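Nuncombe Pair
Hand-held teaching grippers, sold in twos

Home / Teaching tools / Two-handed / Nuncombe Pair

In stock. Ships from Billincombe within 9 working days.

The Nuncombe Pair lets one person show a robot a two-handed job by doing the job. You hold a gripper in each hand, squeeze the triggers, and get on with it. The tools record where they went, what the fingers did and what the job looked like from the wrist. Later, a robot wearing the same fingers is asked to do likewise, with whatever dignity it can manage.

We built it for cloth. Houda Abdelaziz, who designed the fingers, had spent a winter steering two full-size arms from a desk with a pair of joysticks, trying to fold a pillowcase. She got there in the end. The pillowcase was by then more or less a rag, and she came back in May with a drawing of something you could carry to a bedroom in a tote bag.

Most of our customers now use the Pair in ordinary homes, on ordinary laundry, which has the advantage of never being the same twice.

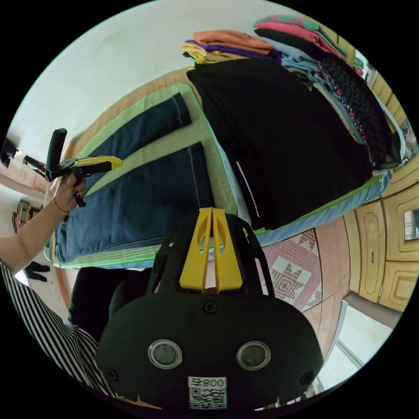

Jeans on the bed, seen from one gripper of a pair.

What it's like to use

The first ten minutes are humbling. You have folded pants since childhood, and suddenly you have two fingers per hand and no thumbs worth mentioning. Then it settles down. Samah Benmoussa, who trains new operators for us, has them fold one towel over and over before they touch anything with a zipper, and she doesn't let them talk while they do it.

A few things she would like you to know:

Squeeze slowly. A snapped trigger records as a snapped trigger, and the robot will copy your bad manners faithfully.

Keep both tools pointed at the work. If you wave one off toward the ceiling while you think, you are teaching the robot to think that way too.

Denim is easier than it looks. Thin T-shirts are harder. Fitted sheets are supported in the sense that we won't stop you.

If you fumble, keep going and fix it with the grippers. Recoveries are some of the most useful material you can collect. Putting the tool down and straightening a hem with your bare hand is cheating, and it spoils the take.
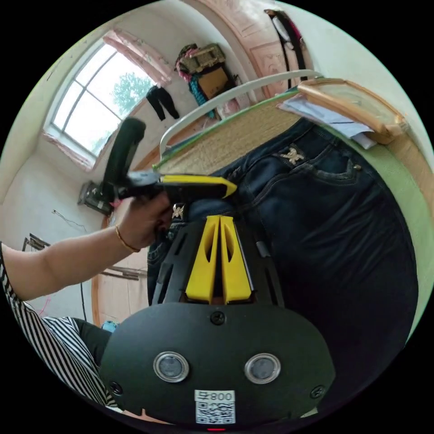 Heavy seams are where the fingers earn their keep. They bend around a thick edge and hold it along their length, so a waistband can be lifted without being pinched to death. On slick linings they are less impressive – Houda knows, and a grippier version called Tilier is on her bench, where it has been for a while.

What you get

Two hand-held grippers, left and right
Two sets of soft fingers, plus one spare set
Two chargers and a carry case
Tilier finger kit: not included (see above)
Erraji desktop software, one seat

Details

Recording time per charge: around 50 minutes
Maximum finger opening: 8 cm
Longest single take: 60 minutes if left plugged in, though your wrists will have views
Export: gripper path, finger opening and wrist video, time-matched

Erraji sorts the takes, lines up the two hands and marks the places where tracking was lost. It will not tell you whether the fold was any good. For that you need a person, and preferably one who irons.

Questions we get

Can I buy just one? Yes, as the Nuncombe Single. It's good for picking up and putting down. For folding you will want the second hand about as badly as you'd expect.

Will it fit my arm? The fingers and mount go onto most common small arms with an adapter plate. Send the model to Zoltán Virág at the order desk before you buy, and he'll check the bolt pattern.

Can I wash the fingers? Soap and cool water. Take them off the tool first. We added that sentence after a return.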